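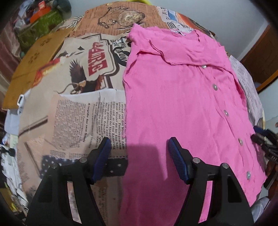 Bernadette Brophy objected, on reading an earlier draft of this section, that pad wear is a consumables matter and has no place under calibration, and that a lab which changes its pads on time should never see the drift reported in Section 3. We kept the two together. On the Nirneo hand units a pad change alters the closed position of the fingers, so every replacement is followed by a re-zero, and the maintenance log treats them as one job.

4.2 Upkeep of the hand-held grippers

Figure 4. Hand-held gripper with the fingers open over a pink ribbed garment, sleeve folded across the chest. The blue ridged pads and the pinned joints of the finger linkages are the parts covered by the schedule in this section.

Each finger is an angular linkage with a blue ridged pad on a black backing. The ridges do most of the work on knitted fabric. Once they round over, the operator squeezes harder to hold a single layer, the linkage flexes, and the recorded opening no longer matches the real gap between the pads. Smooth woven cloth hides the fault for longer, so a unit can pass its morning check on a tea towel and still slip on a ribbed cuff.

Pads were inspected at the start of every shift and replaced as a pair after 276 demonstrations, or sooner if a ridge had torn. A single pad was never replaced alone. Mixed pairs closed off centre and pulled the fabric toward the older side. Lint was brushed out along the ridges with a dry nylon brush. Solvent wipes were tried in January and dropped when the backing adhesive began to lift at the corners.

The joint pins were checked for side play by holding the base of the linkage and rocking the tip by hand. Play that could be felt at the tip was enough to pull the unit from service. Pins were re-seated with a drop of Usta light oil, the excess wiped off before the pads went back on, as oil on a pad marks pale fabric and is hard to get out of the ridges. The open slots in the linkages collect thread ends, which were removed with tweezers at the same time.

Re-zeroing took three steps. The fingers were closed on nothing and the reading stored, then closed on an 8 mm gauge block, then opened fully. Heltar, the logging software, rejects the calibration if the block reading falls outside tolerance but does not say which finger is at fault — in our log the cause was nearly always a pad seated slightly proud of its backing. Lifting and re-pressing the pad cleared the error in most of these cases.

Over the collection period 53 re-zero events were logged, of which 11 followed an unscheduled pad change. Soo-ah Byun asked whether those unscheduled changes cluster on garments with buttons. The log records the garment class but not the contact point, and we can't separate damage from buttons and zips from ordinary tearing at the ridge ends. Contact point has been added to the log form for the next round of collection.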